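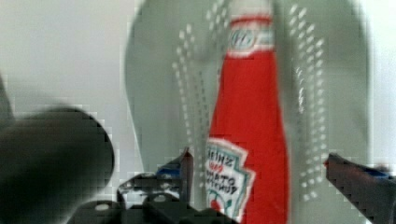 Print this page
E-mail this page

How a robot packs a grocery order

When someone orders their shopping online, the goods have to be collected from shelves and put into bags or crates. This job is called picking. For a long time it was done only by people, who walked up and down with a trolley and a list. At the Trundia warehouse in Osden, part of the picking is now done by robot arms.

What the arm does

A robot arm has joints, a bit like your shoulder, elbow and wrist. At the end is a gripper, which takes the place of a hand. Many grippers have two fingers that move towards each other until they hold an object between them.

To pick up a bottle of ketchup, the arm follows these steps:

1. The computer reads the order and finds out which item is needed.
2. The arm moves the gripper close to the item with its fingers open.
3. A small camera near the wrist sends pictures to the computer.
4. The computer works out where the bottle is and moves the fingers to either side of it.
5. The fingers close.
6. The arm lifts the bottle and puts it in the crate.

Step 5 is harder than it sounds. If the fingers press too lightly, the bottle slips. If they press too hard, a soft plastic bottle is squashed and the lid may pop open. A person feels the difference without thinking. A robot has to measure it. Sensors are parts that measure things, and they can tell the computer how hard the fingers are pushing.

Shape matters too. A ketchup bottle is narrow at the top and wider lower down, so the gripper needs to hold it at a suitable height. A tin has straight sides and is easier. A bag of salad changes shape whenever it is touched, and at Osden salad is still picked by hand.

What changed for the workers

The robot arms at Osden were supplied by a firm called Fasteck. There are 12 of them, and they can run 24 hours a day, with stops for cleaning and repairs. Before they came, a picker on one shift might walk almost 170 aisles. An aisle is the path between two rows of shelves.

Pickers now walk less. Some of them have learned a new job called robot attendant. One attendant looks after 2 arms. If an arm drops something, or cannot work out what it is looking at, it stops and a light comes on. The attendant checks the screen, moves the item if necessary and starts the arm again.

The attendants were trained for this work. They learned how to switch an arm off safely, how to clean the camera and how to read error messages. Nobody may reach into the area around an arm while it is moving.

Not all the changes were welcome. Fewer pickers are needed on the night shift, and some people had to move to other work, such as loading vans at the Landry depot. Others said that they missed talking to the rest of the team, as attendants stay in one place - and the arms are noisy.

Words to know

Automation: using machines to do work that people did before.
Gripper: the part of a robot that holds things.
Sensor: a part that measures something, such as light or pressure.
Shift: the hours a person works in one go.

Print this page
E-mail this page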